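June 27, 2020

Up before six again, and for once I didn't mind it. The kitchen window was open all night and the air coming in smelled like cut grass and somebody's early coffee, so I made my own and sat on the back step with the seed notebook on my knees, the way I used to do every Saturday before my hip got opinions.

The beans are the news. I planted the Filside pole beans along the fence in May, later than I wanted to, and all this week they have been climbing like they had a bus to catch. I went out in my slippers and wound the loose ones back around the strings, and I found the first flowers, little white ones down low where you have to bend to see them! I said good morning to them out loud. I'm not ashamed of it.

I spent a good hour after that on the old recipe cards, which I have been meaning to sort for longer than I care to say. Mother's dilly beans are in there three times over, and no two cards agree. One says a cup of vinegar to a cup of water, one says more vinegar, and the third only says "as usual," which must have been a great help to her and is none at all to me. I would dearly like to get it right this year. The jars last November were good but a bit soft, and I ate them anyway, mostly standing up at the counter with a fork.

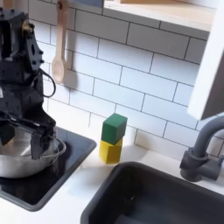

Tassanee Onsri thinks the softness comes from picking too late in the day, and that I should have the beans off the vine before breakfast and into cold water right away. She told me so on the phone this morning, at some length, and then told me again after we had moved on to her knee and my gutters. She also says to cut off the blossom end, which Mother never did, or never wrote down. I promised I would try a few jars her way and a few jars mine and let her taste both when we can all sit on a porch together again. I miss that more than I expected to. We used to grumble so much about whose turn it was to bring the chairs.

After lunch I walked down to Orkmont Lane and back, slowly, with my mask in my pocket in case I met anyone. I met one dog. The linden trees are in bloom down there and the smell stops you right on the sidewalk - I stood under the big one until my tea was well out of my mind, and then had to hurry home because I'd left the kettle out and the back door standing open.

The garden bill came in the mail too. Eleven dollars for twine seems like a lot of money for string, but it is the good soft kind that doesn't cut the stems, and I will use it up by August the way things are going. The tomatoes need tying again already. I lost one branch to the wind on Thursday, a nice heavy one, and put the green tomatoes from it on the windowsill with an apple, which may or may not do anything.
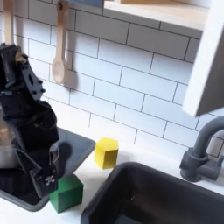

Tassanee Onsri

I had to write her name down by itself like that, big, on its own line, so that I remember to copy out the dill recipe and get it in the mailbox Monday. Last time I promised her a recipe it sat under the fruit bowl for weeks.

Supper was eggs and the last of the spring onions. It's still light out as I write this, and the neighbors have their sprinkler going. I ought to go shut the shed.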